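Workshop notebook — Borkberg bench, June

Countertop sealer trial, second go

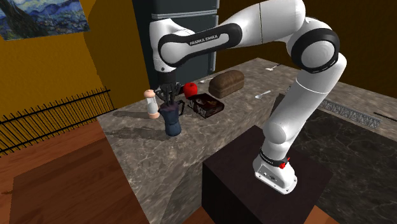
Render, marbled grey-brown countertop.

Started 9:20. Milagros Aguirre is convinced the Sastatier oil-and-wax sealer beats the Jarura water-based one on stain resistance. I am not convinced of anything yet. The Sastatier leaflet says "lasting protection in a single coat," and I have read that sentence on enough cans by now to want a longer test than the one we did in the spring.

That first trial was poor. We had 2 offcuts, both from the same slab, and one had been sitting by the sink for who knows how long. The Jarura piece stained worse, and everyone went home happy with the Sastatier. I looked at the back of the Jarura piece later and found old glue on it, so somebody had cleaned the front with solvent at some point. I'd throw that result out.

This time: all offcuts from one delivery, washed with plain water, left on the rack overnight. Weighed them before coating. The scale reads a bit differently depending on which corner you load, so I put every piece in the center and turned the display away while writing the previous number down. Probably fussy. Still doing it.

Coating went on with a lint-free cloth, 50 minutes between wipe-on and buff for both products. Jarura's label says you can buff sooner. Kept it the same anyway. If Milagros wants to argue that this handicaps one of them she can run her own set, there are plenty of offcuts left.

Stains: coffee, red wine, olive oil, lemon juice. Lemon is the only one I care about. It etches, and I don't see how a wipe-on sealer is supposed to stop acid on a polished calcite stone. Anyone who says it does should show me the piece. Each drop sits under a watch glass for 60 minutes, then gets blotted, not rubbed.

11:45. First round blotted. Coffee: faint ring on the bare piece, nothing I'd swear to on either coated one. Wine: visible on bare, slight on Jarura, slight on Sastatier. Milagros says the Sastatier one is lighter. I asked her to look again with the labels covered and she picked the Jarura. So, a tie, or we can't see well enough under these lamps.

Oil: dark spot on bare, none on the others. Fine, both products keep oil out for an hour. That much I'll believe.

Lemon: dull patch on all three. Same size as far as I can tell. You feel it with a fingernail before you see it.

Esteban's supplier quotes around 700 for a full drum of the Sastatier, and on today's numbers I wouldn't sign for it. The gloss looks nicer on day one — I'll give them that — but gloss on day one is what wax does.

To do: repeat wine with a longer dwell. Borrow the daylight lamp from upstairs. Reweigh all pieces tomorrow before touching them. Label the backs in pencil, the marker bled through on the thin one. Ask Jarura what "food safe" refers to, the cured film or the stuff in the can.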